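"El planificador no fallaba, fallaba lo que le contábamos"

Jordan Fothergill mantiene desde hace dos años Baletik, la capa de planificación de agarres que Steketti utiliza en sus celdas de manipulación. La versión publicada en mayo de 2021 elimina el módulo de segmentación por plantillas y lo sustituye por una estimación de ocupación a partir de la cámara de muñeca. La conversación tuvo lugar por videollamada y se ha editado por extensión.

La primera pregunta era obligada: por qué prescindir de un módulo que funcionaba. "Funcionaba con cajas mates", responde. "Con film retráctil, bolsas arrugadas o metal pulido, la profundidad llega llena de huecos. El planificador interpretaba un hueco como espacio libre y generaba trayectorias perfectamente válidas contra un mapa incorrecto."

Baletik marca ahora esas regiones como desconocidas y las penaliza en la función de coste. El mapa se actualiza cada 100 milisegundos y el planificador conserva 19 candidatos de agarre por ciclo, ordenados por margen de colisión. "Antes guardábamos uno solo. Si se invalidaba durante la aproximación, había que volver a la pose inicial."

El banco de pruebas interno, Mapplebeck, combina envases de alimentación con piezas reflectantes. Fothergill insiste en que el fondo también cuenta: un patrón repetitivo produce correspondencias falsas, y un cromado lo duplica en forma de reflejo.
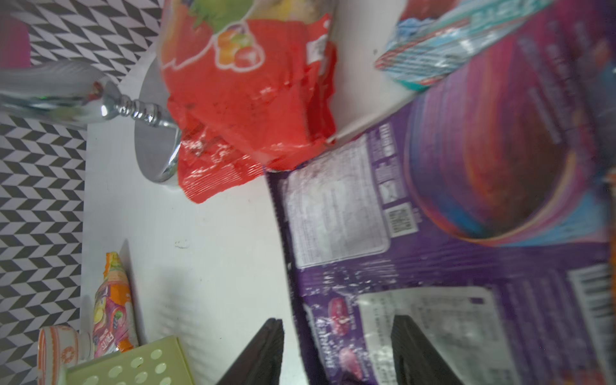

Envases brillantes y metal pulido ante el fondo en espiga.

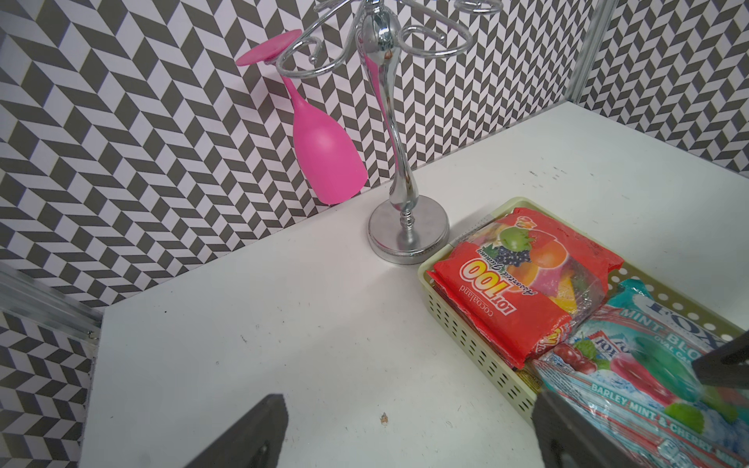

"La copa colgada es un problema distinto del de la caja", explica. "En una caja me interesa el plano de contacto. En una copa enganchada por el pie me interesa en qué dirección puede salir. Si el planificador no conoce esa restricción, tira en línea recta y arrastra el soporte."

La restricción se declara en un fichero de tarea, con un eje de extracción y una tolerancia angular de 11 grados. Fothergill admite que escribirla a mano no escala. Un segundo equipo, en Travudville, trabaja en inferirla a partir de demostraciones teleoperadas, pero todavía no hay fecha de integración.

Sobre el control, es escueto. El lazo de fuerza sigue separado del planificador y así va a continuar. "El planificador propone una apertura y una velocidad. El controlador decide cuándo parar. Cuando mezclamos ambas cosas, depurar un cierre prematuro nos llevaba una tarde entera."

Buena parte del trabajo de esta versión ha ido a las herramientas. El visor de registros permite reproducir un ciclo con el mapa de ocupación, los candidatos descartados y el motivo de cada descarte. La batería de regresión consta de 481 secuencias grabadas que se ejecutan antes de aceptar cualquier cambio en la función de coste.

¿Qué queda pendiente? "Los objetos deformables. Una bolsa cambia de forma al cerrar la pinza y el mapa anterior deja de servir. Ahora lo resolvemos congelando el mapa en la zona de contacto, y no me gusta." También está abierta la calibración entre cámara y muñeca, que se repite manualmente tras cada cambio de dedos. El procedimiento automático existe en una rama de desarrollo, a falta de revisar su comportamiento cuando la pinza tapa parte del campo de visión.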